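How electricity gets to your house

When you press a light switch, the light comes on straight away. It seems simple, but that light depends on a power station that could be hundreds of kilometres off, a lot of wire, and several machines that most people walk past without noticing. This page follows electricity from the place where it is made to the wall of your bedroom.

What is electricity?

Everything is made of tiny bits called atoms. Atoms have even tinier bits inside them called electrons. In metals such as copper, some of the electrons can move about from atom to atom. When lots of them are pushed the same way, we call it an electric current.

Materials that let a current pass easily are called conductors. Copper and aluminium are good conductors, so they are used for wires. Materials that don't let it pass easily are called insulators. Rubber, glass and most plastics are insulators. That is why a lamp cord has metal on the inside and plastic on the outside.
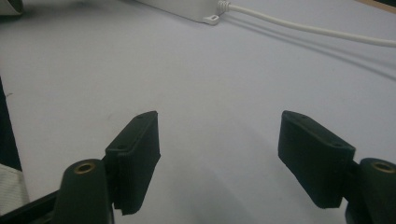

A current needs a complete path to travel around. This path is called a circuit. If there is a gap anywhere in the circuit, the current stops. A light switch works by making a gap. Turn it off and two pieces of metal inside the switch move apart. Turn it on and they touch again.

Making electricity

Most power stations make electricity by spinning something. Inside the station is a generator, which has magnets and large coils of wire. When a magnet moves past a coil, it pushes the electrons in the wire. The faster and harder you can spin it, the more electricity you get.

The spinning is done by a turbine. A turbine is like a very big fan working backwards. A fan uses electricity to move air. A turbine uses moving air, water or steam to make electricity.

Different power stations turn their turbines in different ways:

Coal and gas stations burn fuel. The heat from coal boils water, and the steam turns the turbine. In many gas stations the hot gases turn a turbine directly.

Hydro stations let water rush down from a dam through big pipes.

Wind farms use the wind. The tall tower holds the turbine up where the wind is stronger.

Nuclear stations split atoms to make heat, and then use steam in the same way a coal station does.

Solar panels are the odd ones out. They have no turbine and nothing spins. Light from the sun hits a thin layer of special material in the panel and gets the electrons moving.

The town of Rillia

To see how the rest of the journey works, we will use the town of Rillia. Rillia has 2,536 people and no power station of its own. Its electricity comes from the Pikenow hydro station, up in the hills.

Oranuch Yimyam works at Pikenow. Her job is to watch how much electricity people are using and to open or close the gates that let water into the turbines. "Electricity has to be made at nearly the same moment it is used," she says. "If everyone gets home and turns on the oven, we need more water going through."

She says the busiest part of the day is the early evening. The quietest is the middle of the night, when there is not much running except fridges, street lights and the bakery.

The long trip

When electricity leaves Pikenow it goes into a transformer. A transformer changes the voltage. Voltage is a measure of how hard the electricity is being pushed. You could compare it to the pressure of water in a hose.

Wires get warm when current flows through them, and that warmth is wasted energy. Sending the electricity at a very high voltage means less current is needed, so less energy is lost on the way. The transformer raises the voltage before the trip begins.

Then the electricity travels along high-voltage lines. These are the thick wires you see hanging from tall steel towers in the country. The wires hang from long stacks of glass or china discs. The discs are insulators, and they stop the electricity from going down the tower and into the ground.

The line from Pikenow to Rillia crosses two rivers and the Sriwong Range. The highest tower on it stands 2,329 metres above sea level, where there can be snow in any month of the year. Workers check that part of the line by helicopter.

Getting to your street

Outside Rillia there is a substation. It has a high fence and warning signs, and it hums. The hum comes from the transformers inside. These ones bring the voltage down again so that it can be sent around the town.

From the substation, smaller wires run along poles or under the footpath. There is another transformer near the houses, often a grey metal can near the top of a pole or a green box on the ground. It lowers the voltage one last time.

Never climb on these boxes or poles, and never fly a kite or a drone near power lines. If you see a wire on the ground, stay well back and tell an adult straight away. It can be dangerous even if it isn't sparking.

Inside the house

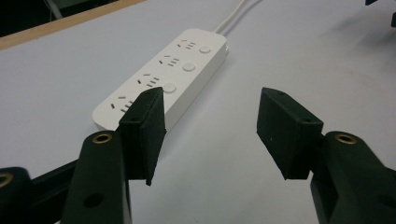 The wire from the street goes first to a meter. The meter measures how much electricity your family uses, and the power company reads it to work out the bill.

Next it goes to the switchboard. From there the wires split into several circuits. One might be for the lights, one for the kitchen and one just for the stove. Each circuit has a circuit breaker, which is a switch that turns itself off if too much current flows. If too many heaters and kettles run on one circuit, the wires could get hot enough to start a fire. The breaker cuts the power before that happens.

Carmela Lo Presti is an electrician in Rillia. She has been doing the job for 27 years and started out wiring milking sheds. She has three rules for children:

Keep water away from anything plugged in, and dry your hands before you touch a plug.

Hold the plug to pull it out. Don't tug on the cord.

Put nothing into a power point except a plug.

She also asks families to look at their cords now and then. A cord that is split or squashed should be thrown out. Heaters should be plugged straight into the wall.

Words to know

Circuit: a complete path for a current.
Conductor: a material that lets a current pass easily.
Generator: a machine that turns movement into electricity.
Insulator: a material that a current can't easily pass through.
Transformer: a machine that raises or lowers voltage.
Turbine: a set of blades turned by steam, gas, water or wind.

Page last updated 11 Mar 2019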